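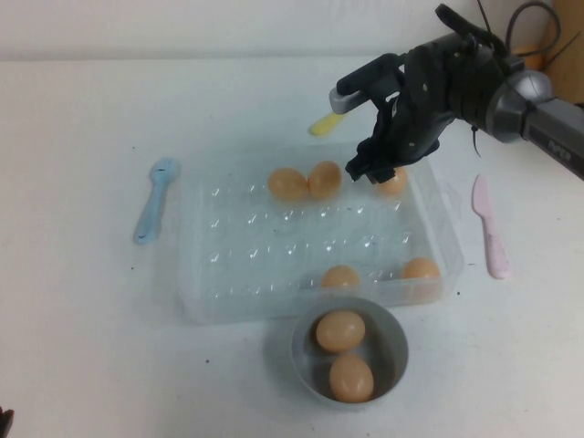

Who decides when a robot hand is allowed to work without a fence around it? The company that installs it, on the basis of a written risk assessment for the complete application, including the tool and the object being handled.

That was the first point made at the Matard site during its visitor afternoon on 2022-11-10, and most of the program came back to it. Matard runs a handling laboratory for small food producers who are thinking about automation. Visitors were mainly plant engineers and safety officers. The tour was led by Adom Ackah, who wrote the house rules and keeps the revision log.

The house rules run to 17 pages. They sit on top of the national and international robot safety standards and do not replace them. Ackah was direct about the limits: a compliant arm with an uncertified tool bolted to it is a new machine, and the paperwork has to start again. A change of finger, of speed, of payload or of table height counts as a modification. Each one gets a line in the log, a date and two signatures.

Multi-fingered hands take up a chapter of their own. A parallel gripper has one opening and one closing direction, and the pinch points can be marked on a drawing. A hand with curling fingers has pinch points that move with every grasp. The Matard rule is to assess the hand at full closing force in any pose the controller permits, including poses the task never calls for. Visitors from Zürcher, a packaging firm, objected that this makes the result too conservative for light goods. Ackah's reply was that software limits may be credited only if they run on a safety-rated channel, and the finger controllers in the lab do not.

Egg handling is the standard exercise. Eggs go between a round bowl and a clear tray with molded cups, on a plain white table. The test sheet covers contact force, release height and recovery after a dropped or cracked egg. Release height was the item with the most discussion. The sheet gives 5 mm above the bottom of the cup as the upper limit, and the measurement is taken from the lowest point of the egg, which varies with egg size – a weak spot in the method, in my view. A procedure that measured from the rim of the tray would be easier to repeat.

A full qualification takes 1,000 transfers on one software version. If the version changes, the count goes back to zero. Cracked eggs are recorded by cause (grasp, transport, release, operator), and an entry of "unknown" is treated as a grasp failure.

Other rules I noted during the walk:

Cables from the hand must be checked through the full range of the wrist before any run. A loop that is safe in one pose can catch in another.

Loose utensils on the table are permitted in clutter trials only, and the trial sheet must list them by type and color.

Nobody reaches into the tray while drives are enabled. Reloading is done in protective stop, confirmed at the panel.

Raw egg on the fingers ends the run. Cleaning follows the hygiene sheet, and the joints are inspected before restart.

Emergency stops are tested at the start of every shift. The log by the door showed no gaps since April.

The second half of the afternoon was a talk on the Lolarport line, where the same rules were applied to a production cell. Commissioning took 14 weeks, and by Ackah's account most of that went into documents. The supplier, Skustness, had delivered the arm and the hand with separate declarations and no statement covering the combination. Matard now asks for this in the purchase order.

The question session was short. Someone asked if the house rules could be published. They can be requested in writing, without the force tables, which are under revision – the new values depend on a measuring device that is still out for calibration. The next visitor afternoon is planned for spring. Safety shoes are required on the lab floor, and the loan pairs at reception stop at size 12.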